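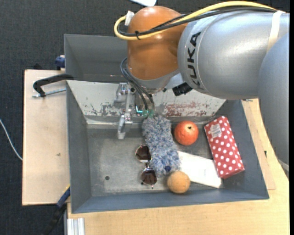
Cable keeps snagging on the arm, help please
Bin picking build in our shared workshop, second hand KUKA, two metal bins clamped down on the bench. Picking works ok when it works. Problem is the cabling at the wrist. Yellow one plus the black ones run over the top of the arm and make a tight loop just by the orange joint, held with a zip tie, bit of tape, and a strap further back. Every time the last joint turns a long way round the loop pulls and I lose the gripper signal. Controller logs it as fault 1287 (my own code, just means no reply from the tool). Had it 2 times last night. Do I need a proper dress pack or can I get away with more slack? Budget is about 40 quid so not keen on the real thing.
posted by Motier, 22 September 2026

Ornadano
Loop's too tight. That's your fault right there, I'd bet on it – the yellow cable is bending hard at the one spot that moves most. Cut the zip tie, park the arm in its worst pose (last joint right at the end of its travel), feed cable through till nothing is pulling, then strap it again with velcro. Not zip ties, they bite into the jacket. Then jog to the opposite end, slowly, hand on the stop, and see where the slack goes. If it droops in the bin you've got too much.
Also limit the joint in software. Most picks don't need the full turn, mine's been set to half since July and I've not missed it.
Check the hoses while you're there, the thin ones down to the green fittings. Same problem, only they pop off instead of going quiet.
If it still drops out after that the cable is probaly broken inside. Wiggle test with a meter on it, power off. Swap it for one rated for flexing, ordinary patch cable won't last.

Yokoyama
just tape it better lol. worked for me

Haltedeo
Don't do the tape. Ornadano has it right, but I'd move the strap too – it wants to sit so the cable can slide a bit, yours might be gripping so all the twist ends up in the loop. Bit of split conduit over the lot, few quid, well inside your budget. A dress pack is nice but you dont need one for this.
Oh and have your code stop the arm on 1287, not retry. Retrying with a half dead cable is how I bent a finger on mine.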